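How to Teach a Two-Finger Gripper to Fold a T-Shirt from Hand-Held Demonstrations

May 9, 2020

Folding laundry is one of my favorite robot problems! A shirt has no fixed shape, it never lands the same way twice, and a fold that looks fine at the collar can be a mess at the hem. In this tutorial we'll collect demonstrations with a hand-held gripper, clean them up, and train a small policy on them. No robot arm is needed until the last step, so you can get most of the way there in an ordinary bedroom.

I call my setup Brandel (the gripper and its camera) and Badard (the scripts that turn recordings into training data). Swap in your own tools wherever you like. The steps stay the same.

Step 1. Check the gripper and camera

Open and close the fingers a few times and watch the live view. You want both fingertips visible through the whole range of motion. If one of them slips out of sight when the gripper closes, tilt the camera down a little and try again. Then tighten the mount and leave it alone. A camera that shifts halfway through a session will ruin the data in a way that is very annoying to track down later (ask me how I know).

Record one short clip and play it back before you do anything else. Make sure the finger opening is being saved along with the video and that the two line up in time.

Step 2. Lay out the shirt

Spread the shirt flat with the sleeves out to the sides and the hem toward you. Smooth out the big wrinkles but leave the little ones, which the policy has to learn to deal with anyway. Start each demonstration with the gripper open near the hem and hold it still for 2 seconds. That pause gives the tracking software a clean starting point.
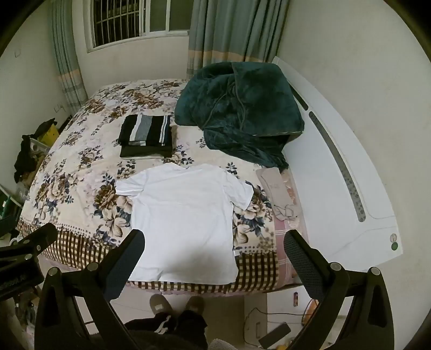 Does the shirt have to be a different color from whatever is under it?

It helps a lot at the beginning, when you want the policy to find the edges easily. Once that works, mix in shirts that are closer in color to the surface so it doesn't lean on contrast alone.

Step 3. Record the folds

Pick one folding order and stick to it. Mine goes left side in, right side in, then hem up to the collar. Pinch the cloth near an edge, lift it just enough to clear the surface, carry it over, lower it, and only then open the fingers. Move at an even pace. Fast flicks look great in person, but they blur the video and a real arm will have trouble copying them.

Do 20 demonstrations on one shirt, then change something: another shirt, another room, another time of day. Changing the background is the cheapest improvement I know of, and I wish I had started doing it sooner! Patterned surfaces are great for this.

My full set came to 146 demonstrations. Keep the ones where you missed a grasp and went back for it, as long as the shirt ended up folded. Those recoveries are worth having.

Step 4. Clean and cut

Run the recordings through your tracking software and throw out any where the gripper's path jumps. Trim the dead time at the end, but keep the opening pause. Next, cut each recording into short overlapping pieces, where the input is a camera view plus the finger opening and the target is the next stretch of gripper motion. I ended up with 1,932 pieces.

Split the training and test sets by recording, never by piece. Otherwise nearly identical views land on both sides and your test score will look far better than it should.

Step 5. Train and try it

Start from a pretrained image network and train until the test error flattens out. Plot the predicted motion on top of a few test clips before you go near the arm. If the path heads for the middle of the shirt when it should be going for an edge, go back to Step 3 and record more grasps.

For the first run on the arm, mount the same camera at the same angle, set the speed low, and keep a hand on the stop button. My first policy loved the left side and kept forgetting the right one, and another batch of right-side folds sorted that out. Long sleeves are next on my list.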